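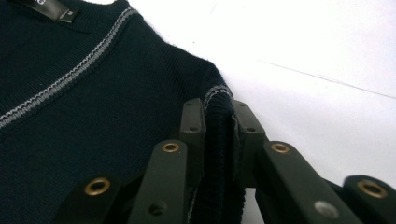 Let them hold the grippers first and do the talking afterwards, Rosângela Queiroz wrote on her copy of the last edition, and the order of this section has been changed to suit. The welcome talk now comes after the first try. Anyone running the visit from an older printed copy should throw it away.

Section 6: Garment folding demonstration for visitors
Zovora hand-held gripper kit, Grildale site
Revised 8/16/24

6.1 What the visit covers

Visitors watch an operator fold a knitted garment with a pair of hand-held grippers, then fold one themselves. A visit slot lasts 30 minutes. The operator's fold, the visitors' turns and the talk all have to fit inside it, so groups should be kept small.

The grippers are held in the hands and worked by the person holding them. Many visitors arrive expecting a robot that folds by itself. The welcome talk explains that the folds made by people are recorded and used later to teach one. By the last recording period the Kabbaj store held 1,580 folds, and this is the number to give if asked.

6.2 Before the visitors arrive

You need:
- 2 hand-held grippers, left and right
- the white board
- one knitted garment, plus a spare
- the printed visitor sheet
- a lint roller

1. Place the board on the table and check that it does not rock.
2. Wipe the board and leave it to dry.
3. Lay the garment face up on the board with the neckline away from you. Smooth it with your hands, not with the grippers.
4. Bring each gripper cable down on its own side of the board. The cables must not cross over the garment.
5. Open and close each gripper a few times. The fingers should meet evenly along the pads. If one side closes late, see Section 9, Linkage adjustment.
6. Check that the indicator light on the equipment unit is on before you pick up the grippers for the first fold.

Caution: The rails on the floor are a trip hazard. Bring visitors in from the front of the table and ask them to stay there. Do not let anyone step over a rail to get a better view.

Note: Dark knitwear shows up well against the board, and visitors can follow the edges of the garment from a few steps back. It also sheds. Roll the board between groups.

6.3 The operator's fold

Wear plain dark sleeves that reach the wrist. Take off watches and bracelets.

1. Stand square to the table, one gripper in each hand.
2. Bring the grippers in from the sides, a little below the armholes.

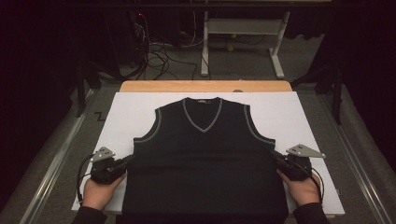
3. Close both grippers together on the side edges. Take hold of the fabric only as deep as the finger pads. A deeper grip drags the knit and leaves a ridge in the fold.
4. Lift a little and pause. If one side hangs lower than the other, put the garment down and take hold again.
5. Make the fold slowly, keeping both hands at the same height.
6. Open both grippers fully before moving your hands away. A half-open gripper catches on ribbed edges and pulls the fold apart.
7. Square up the edges with the outside of the fingers.

If the garment has sleeves, deal with them before the body. Pinch each one at the cuff, with the cuff standing between the two fingers, and lay it across. Do not pinch the trim at the collar on any garment, as the stitching can snag.

Talk as little as you can during the fold. Wagner Seixas tried giving the welcome talk and folding together at the Dadham visit, and had to start over both times.

6.4 The visitors' turn

1. Unfold the garment and lay it out again yourself.
2. Hand over one gripper first. When the visitor has opened and closed it, hand over the other.
3. Stand to one side, where you can reach the cables.
4. Let the visitor fold without correction unless a cable is caught or the board starts to slide.
5. Take back both grippers before the next visitor comes forward.

Caution: Keep fingers clear of the links behind the finger pads. They close when the grip closes. Children may take a turn only if their hands are large enough to hold the gripper properly, and an adult must stand beside them.

Most people try to lift too high. Tell them to keep low over the board and let the fabric slide.
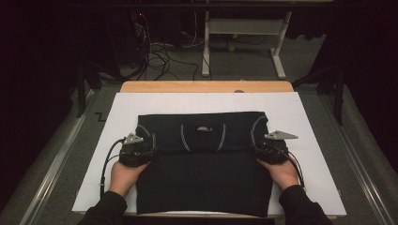 A finished fold is good enough if the edges are roughly in line and the garment stays folded when the grippers are opened. Leave it on the board for a moment so that the rest of the group can see it.

6.5 If something goes wrong

The garment slips out of one gripper: check the pads for lint and wipe them with a dry cloth.

The board slides: stop, take back the grippers and reset the board.

A cable is pulled tight: ask the visitor to put both grippers down on the board. Free the cable by hand, starting at the table end.

The indicator light goes out: finish the fold for the visitors, then tell Maiara Siqueira. Do not go behind the table to look at the equipment unit during a visit.

6.6 After the last group

1. Put the grippers back in the case, left and right in their marked places.
2. Coil the cables loosely.
3. Fold the garment by hand and put it with the spare.
4. Write the number of visitor folds on the sheet and leave it with Rogério Camargo.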